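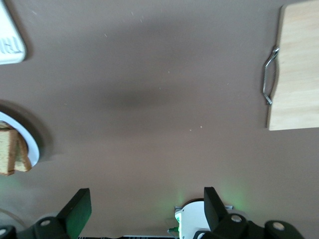
Kidell Papers

The Kidell Papers are an archival collection held by the Iddale Regional Library in Flamton. The collection documents the coastal shipping trade, farm settlement and domestic life of the Iddale district, and consists of 3363 items, most of them letters, account books and printed notices. It takes its name from the Kidell family, who ran a shipping agency and general store at Flamton for three generations.

Background

The Kidell agency handled cargo for small vessels calling at Flamton, chiefly wool, potatoes and sawn timber. Its clerks kept copies of outgoing letters in bound letterbooks and filed incoming letters by the name of the ship, a practice that continued after the firm stopped handling freight and traded only as a store. When the store closed, the records were moved to a shed at Cosgrove, the family's property inland from the town. They stayed there for several decades. Some of the earlier ledgers suffered water damage in this period, and the letterbook numbered 4 has not been found.

Acquisition

The papers came to the library in two parts. The first, made up of 1027 items, was given by the family and included the surviving letterbooks and most of the ledgers. The second was bought at the sale of the Cosgrove property and contained loose letters, photographs, recipe books and a large group of auction notices. A small number of items from the same sale went to private buyers — among them a visitors' book from the Cosgrove homestead — and are known only from the sale catalogue.

Arrangement and cataloguing

The collection is arranged in five series: correspondence, financial records, shipping papers, household papers, and printed matter. Cataloguing was carried out by Corey Whitelaw, who kept the agency's filing by ship's name wherever it could be recovered. Letters that had lost their original wrappers were placed in date order at the end of the first series. Undated letters follow, sorted by writer.

The printed matter series holds 633 items. Many are oversized and are stored flat in map drawers, separately from the rest of the collection. They include sailing notices, stock sale bills and programmes for the Flamton regatta. Several of the bills are the only known copies.

The finding aid was published on 2021-03-16. It replaced a typed shelf list that described the first gift only and used a different numbering. Both numbers are given in the current catalogue, as earlier local histories cite the older one.

Access

The papers may be consulted in the library's reading room by appointment. Water-damaged ledgers are not issued, but copies of their legible pages are available. A group of 100 photographs has been digitised, and further copying of the household papers began in January. Requests to reproduce material from the second part of the collection are handled by the library — copyright in the first part remains with the family.

See also

Flamton
Iddale district
Cosgrove homestead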